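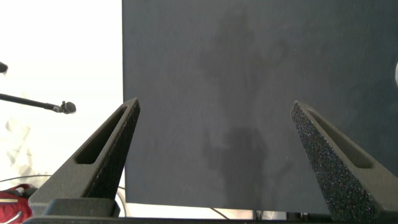 Anodized parts: changes to the racking and sealing guide

The revised finishing guide takes effect in April and replaces the version issued with the Kuren handbook. Most of the edits concern dark dyed coatings on flat aluminum stock, where the Zavville plant has had the highest share of returns.

Rack contact points must now be marked on the drawing. If no location is given, the plant will choose one on a non-cosmetic edge and note it on the traveler. Contact marks inside a marked area are not grounds for rejection.

Dye lots are to be kept together through sealing. Sheets from different mill batches can take color differently even at the same coating thickness, so mixed batches need a signed sample before the run begins. Keep 2 samples per lot, one at the plant and one with the buyer.

Sealing tanks at Tamiseo will be checked for pH at the start of each shift and again after every 200 parts. Readings go in the tank log, with the time and the operator's initials. The earlier practice of logging only out-of-range values is withdrawn.

Orders under 100 parts may share a rack with other work if the alloy and temper match. Baek orders are excluded and will continue to run alone.

Packing is unchanged except for interleaving. Use plain, unprinted paper between faces. Printed kraft has left ink transfer on sealed surfaces and should be used up on raw stock only.

Drawings already released do not need to be reissued. Add the contact marks at the next revision.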